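Search Gusgate
Type and press enter

Opinion > Everyday Life > Lutfa Pramanik

Please Stop Asking Me to Rate Things

I bought a doormat in December and have been hearing about it ever since. First came the email asking how the ordering went. Then one about the delivery, and a third wanting to know how I was getting along with the doormat itself, as though we'd moved in together. 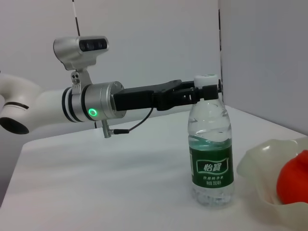 I gave it four stars. It's a mat. This brought a fourth email, wounded in tone, asking what it could have done to earn the fifth.

My dentist does it now too. So does the gas company, and the parking garage in Darnlow, where I left a car for 24 minutes and was invited to share my journey. The garage has 773 reviews. I read more of them than I'd like to admit, and a man who signs himself Bekier has strong feelings about the ramp.

I understand that somebody's boss wants a number. What bothers me is that every number below five is now an insult - give the cab driver a four and you've more or less slapped him. So we all hand out fives, and the fives mean nothing, and then they write to ask for more of them.

My grandmother bought her fish from the same shop for most of her life. If it was good she came back on Friday. If it wasn't, she told him so, loudly, with other customers listening.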